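KITCHEN SWAP, APRIL ROUND

Quick one this month, deadline was yesterday and I'm typing this standing up.

Kitchen swap is back. Same hall on Brulley Street, doors at 9:30 am, done by noon. Bring what you don't use, take what you will. No money changes hands except the coffee tin. Last round we got 536 items through the door, which is a record, and the tables were full till the end. Great to see. Less great was the 36 lids with no pots. Please check your lids!!

What we want: flatware, mixing bowls, baking pans, measuring cups, good knives (wrapped, in a box, marked KNIVES on the outside). Odd spoons and forks are fine, you dont need a full set. People making up a first kitchen don't care if it matches and half of us at the newsletter eat off mismatched stuff anyway.

What we can't take: anything with a frayed cord, nonstick that's peeling, plastic tubs gone cloudy. Also no more fondue sets. We have fondue sets. 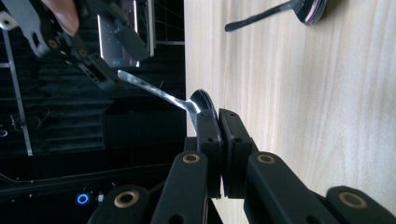
Drop off early if you can. Talha Kiani has the side door open from 5 pm to 7 pm the evening before, ring the bell twice, it sticks. Boxes smaller than a microwave please, he's carrying them up the stairs himself this time. Label your box if you want the box back.

Sorting is still short of hands. Two hours, mostly tipping drawers of stuff onto a table and putting like with like. Kids over ten OK with a grown-up. Aliki Kokkinos is keeping the list, catch her after choir or leave a note in the Sarantis Bakery box.

A few people asked about washing. Yes, wash it first. Dishwasher marks are fine, last week's gravy isn't. For tarnish try baking soda on a damp cloth, rinse, dry right away. Works on most things, go easy on anything plated.

Parking: NOT the pharmacy lot. They were nice about it last time and I'd like to keep it that way. Street is free til noon on the school side.

Leftovers go to the thrift store on the Rekuler road same afternoon. Need one more car with a big trunk. Coffee tin goes toward new folding tables, we're at 200 dollars and need 300.

Recipe page is back next month, sorry, ran out of room.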